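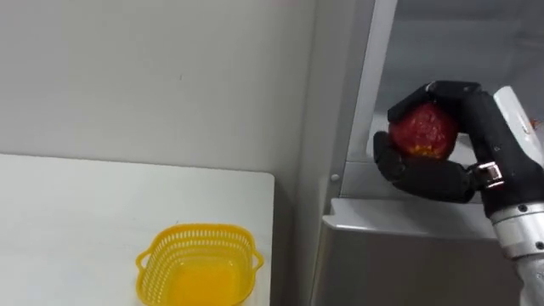

Where does the fruit go? A kids' guide to the fridge

By Mirjana Vukadinović
2025-07-22

Groceries are home. Bags on the floor. Somebody says "put the fruit away please!" and now it's your job. Easy, right? Open the fridge, shove it all in, close the door.

Not so fast. Some fruit loves the cold. Some fruit hates it. And some fruit does sneaky things to the fruit next to it. Let's go.

Fruit is still alive (sort of)

Weird but true. An apple picked off a tree doesn't just stop. It keeps taking in oxygen from the air and using up its own sugar, very slowly, and giving off a tiny bit of heat. Grown-ups who study this call it respiration. You do it too. Breathing is part of it.

The faster a fruit does this, the faster it gets old. Soft, then wrinkly, then brown, then yuck.

So how do you slow it down? Make it cold.

What the cold does

Inside your fridge it should be 39 degrees Fahrenheit or a bit under. A nice warm kitchen might be 70. Big difference! In the cold everything in the fruit goes slower. Ripening goes slower. So do the germs and the mold, the tiny living things that would like to eat your snack before you do.

Slower, but not stopped. That's why you can still find a fuzzy strawberry at the back of the drawer. The mold was just taking it's time.

How does a fridge get cold anyway?

Trick question, kind of. A fridge doesn't make cold. It takes heat away.

There's a special liquid running through thin pipes. In the pipes on the inside, the liquid turns into a gas, and to do that it soaks up heat from the food and the air. Then a pump (called a compressor — it's the thing that hums) squeezes the gas and pushes it to pipes on the outside. The heat comes out there. Gas turns back to liquid. Round and round again, all day and night.

Put your hand near the back or the bottom of a fridge, ask a grown-up first. You may feel warm air. That heat used to be inside!

Now you know why leaving the door open won't cool down the kitchen. The heat only goes out the back and into the same room. Plus the motor makes more heat. My cousins in Plondcombe tried it one summer. Kitchen got warmer, milk got warmer, everyone got told off.

Fridge fruit

These like the cold:

Grapes
Cherries
Strawberries, blueberries, raspberries
Apples (fine on the counter for some days, but they stay crunchy a lot longer in the fridge)
Any fruit that's been cut up. Always. Put a lid on it.

Counter fruit

These would rather stay out:

Bananas. The cold turns the skin brown and stops them ripening properly.
Peaches, pears, plums, mangoes and avocados, until they are ripe. After that, into the fridge.
Tomatoes. Yes, a tomato is a fruit, it has seeds inside. Cold can make it mealy and takes away some of the taste. Very ripe one? Fridge is ok, then let it warm up a little before you eat it.

Oranges and lemons are happy on the counter for a week or so. Fridge if you want to keep them longer.

The sneaky gas

Apples give off a gas called ethylene (say it ETH-uh-leen). You can't see it, and you won't smell it coming off your apple. But other fruits and vegetables notice. To them it means "hurry up and ripen!"

Sometimes that's handy. Got a rock hard avocado? Put it in a paper bag with an apple, fold the top over. It should get soft sooner.

Sometimes it's a pain. Lettuce next to apples gets brown spots. Carrots can go bitter. So, apples in one drawer, leafy stuff in the other, if you have two drawers.

Drawers and shelves

Lots of fridges have drawers at the bottom, and they are not just for tidyness. They hold in damp air. Leafy things dry out and go floppy without it. Some drawers have a little slider. Slide it closed and the air inside stays damp, good for lettuce and spinach. Slide it open and the gas gets out, so that one's better for apples and pears.

No slider? No problem. Use what you've got.

The shelves in the door are the warmest part. Every time the door opens, warm air hits them. Good for ketchup and mustard. Not so good for berries.

Why baskets have holes

Ever wonder? Fruit gives off water as well as heat. In a closed tub the water has nowhere to go, drops collect, and mold loves that. Holes let air move around. A plastic basket with little holes around the top lets out some of the damp. One with holes in the bottom too lets drips fall right through, handy if you've just rinsed something.

But better not to rinse berries before you store them! Wet berries go moldy faster. Wash them right before eating.

Putting it away, quick version

1. Wash your hands.
2. Look at each piece. Soft spot? Eat that one first, or cut the bad bit off with help from a grown-up.
3. Sort it. Fridge pile, counter pile.
4. Put older fruit in front, new fruit behind.
5. Set it down gently. A bump today is a brown bruise tomorrow.
6. Close the door. Did it really close? Check.

Try it: the two grape test

You need 2 grapes, 2 small plates and a pencil and paper. Pick grapes that look the same. One plate goes in the fridge, other one on the counter away from the sun. Draw both grapes every day for 11 days. Which one wrinkles first? Are you sure it's only the temperature? (Hint: fridge air is often pretty dry.) Don't eat the test grapes. Trash or compost after.

A class of 5 year olds did this last September and their drawings were better than mine.

Words to know

Respiration — how living things use oxygen to get energy from sugar
Ethylene — a gas some fruits make that tells fruit to ripen
Compressor — the pump in a fridge
Mold — a tiny fuzzy fungus that grows on food

Next time: why does bread go hard but crackers go soft?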